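An afternoon of kitchens that do not exist

Neltirex opened its doors for one afternoon in January, and the queue for coffee was longer than the queue for the robots. The firm rents the upper floor of a former seed warehouse at Irnwood, where it trains robot arms to do household jobs. Most of the training takes place on computers. Visitors who had come to see a machine wash up spent a good part of their time looking at monitors.

I had asked for an hour with the engineer who runs the simulation side, and got it between two demonstrations. She agreed to talk on condition that I left her name out, as she is not one of the people the company puts forward for interviews. She was friendly, quick, and more candid than the leaflet.

The leaflet says the system, called Moya, has practised in 4,000 kitchens. I asked where they were.

"On a server," she said. "They're generated. We have a set of worktops, a set of walls, a set of objects, and the software shuffles them. If you're asking whether we've been in 4,000 people's homes, no, of course not."

Did she think a member of the public reading the leaflet would understand that?

She thought about it. "Probably not. I'd have put 'simulated' in front of it. I did put 'simulated' in front of it, in the draft I saw."

The argument for working this way is money and time. A real arm breaks things, and somebody has to put everything back between attempts. A simulated one can be reset in less than a second and left going all night. She told me a real arm in their lab gets through a few dozen tries on a good day, and that the computers do more than that while she is making toast. I have no reason to doubt it. My trouble is with what the tries are worth.

"That's the right question," she said, "and I can't give you one number for it." I said the leaflet had managed one. It claims that 3,000 of Moya's practice runs ended in success in a single week. She said the figure was correct. It was drawn from the easier tasks, she added, where the object starts within reach and nothing is in front of it. The harder tasks were not counted in that week's total. What share of the harder ones succeed? "Lower." How much lower? "I'd want to check before I said." She had not come back to me by the time I wrote this up.

The live demonstration took place in the next room, with a real arm and a row of plastic tumblers. The arm was asked to move 2 of them from one tray to another. It moved the first neatly and put it down so slowly that a child near the front began to clap too soon. It nudged the second along the tray, stopped, and had to be restarted by a young man with a laptop. The second attempt worked. There was generous applause, and we were told that the pause had been a safety feature.

I asked her about it afterwards. "It lost track of the cup," she said. "Then the safety stop came in. So both things are true." She blamed the light from the roof windows, which had changed since the morning. Moya has seen plenty of lighting in simulation, she said, but low winter sun on clear plastic is awkward stuff.

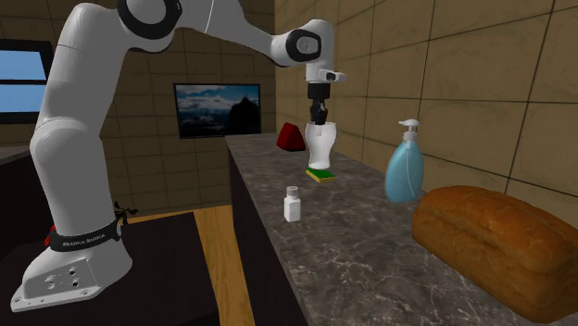

My own kitchen has a draining rack with too much in it, a tap that drips and a drawer that has to be lifted before it will open, and I said so while she clicked through some of the generated rooms for me. She took the point but wanted me to look at the surfaces. In one, the white container under the gripper lets a little light through, and she said that kind of material had cost her team weeks. I was more taken with the housekeeping. There is a sponge, a soap dispenser and a big loaf with no wrapper and no crumbs, all on a veined stone-patterned top, and a screen on the back wall showing clouds and a mountain. I have never been in a kitchen like it, and I doubt many of the people downstairs had either.

"We can make them messier," she said. "We do make them messier. It's slower, because everything touches everything." The object library stands at 1,016 items, many of them bought from a supplier called Jerkex that sells ready-made digital household goods. She would like more things that bend. Tea towels are poor, apparently, and carrier bags are worse. Wet things are hardly attempted — a drawback, I suggested, in a machine meant for the sink.

"Yes," she said. "It is."

When would she have one at home? She laughed and said her flat was too small. I pressed her, and she said she would trust it to clear a table in five years, if the table was tidy to begin with, and she would want to be in the room. The leaflet says next spring, for "selected households". She said she did not know who was doing the selecting.

I put the leaflet's date to the man on the front desk on my way out. He gave me another leaflet.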